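Grounds and Paths Working Group
Minutes, February meeting, 2 pm

Chair: Selina Tanner

1. Minutes of the last meeting
Agreed, with one correction: the drain cover at the Kirura end is 80 mm, not 60 mm.

2. Surface water
The Valtis survey was received. Standing water was recorded at 2 points, both on the lower side of the car park. Lanz to quote for a gravel trench. The existing gully stays in use until then.

3. Paths across grass
The group discussed stepping stones against a continuous surface. Stones should be set level with the turf so that a mower can pass over them. Bedding to be sharp sand on compacted hardcore.

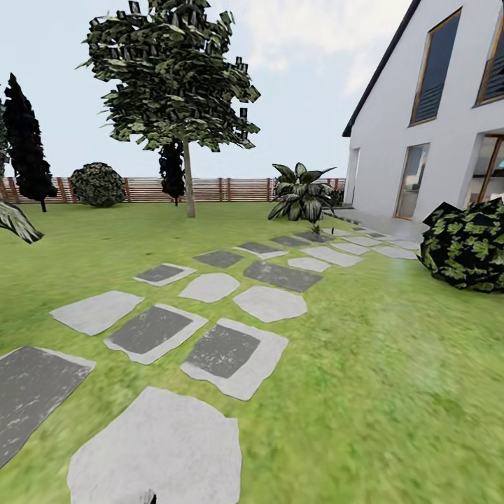
Who pays for the repair of the boundary kerb?
The cost falls to the estate budget under clause 102 – the frontage owners are liable only for damage caused by their own vehicles.

4. Lighting
Sturik has withdrawn its price for the bollards. Item held over. S. Tanner to ask for a revised figure, with and without timers.

5. Any other business
The key to the meter cupboard has been returned. The lock is stiff and will be oiled.

Meeting closed 3.40 pm.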